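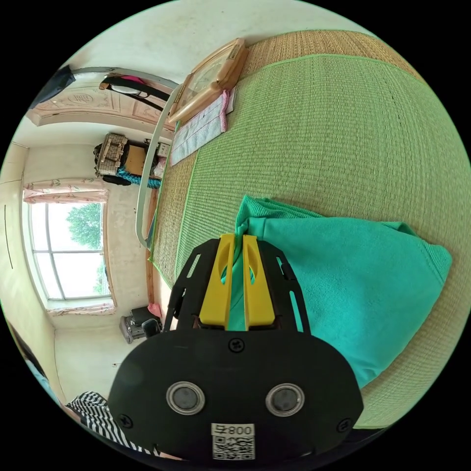

Ivana Insaurralde wrote:
Stiffer fingers will always win on towels, and I'll say it until the forum shuts down. I ran the Ostano set on a handheld for most of October and the soft ones just mushed the cloth around. Which are you using, the yellow ones?

claltstead26 wrote:
Yep, yellow, with the long cutout near the tip. I'm on a towel on the bed in that shot and it pinches up a fold fine. My gripe is when I push down too hard, the fingers splay and I come up with nothing. I did 200 grabs over the weekend and lost most of my misses that way (plus a few where I was just tired, my wrist is toast).

Ivana Insaurralde wrote:
So you're pushing because they're soft. You just made my point!

zomow_fan wrote:
Gotta disagree with Ivana here. I've got the stiff Ostano fingers AND the Zomow printed ones, and on thick cloth the Zomows close flatter at the tips. Stiff ones leave a gap if your rails are even a hair out of line. Did you check yours, claltstead?

claltstead26 wrote:
Uh, no. How?

zomow_fan wrote:
Close it on a strip of printer paper and tug. If it slides out on one side, loosen the screws, squeeze, retighten.

Celeste Zapata wrote:
Can we talk about the wrist thing? I swapped to the Escobar trigger after about 1000 grabs and it's so much lighter, I wish I'd done it at the start. Fingers matter less than you guys think if your hand is shaking by lunch.

Ivana Insaurralde wrote:
The Escobar is mushy too lol. But ok, it's lighter.

claltstead26 wrote:
Did the paper thing, left side slides right out. Going to redo the screws tonight and run the same towel again before I buy anything.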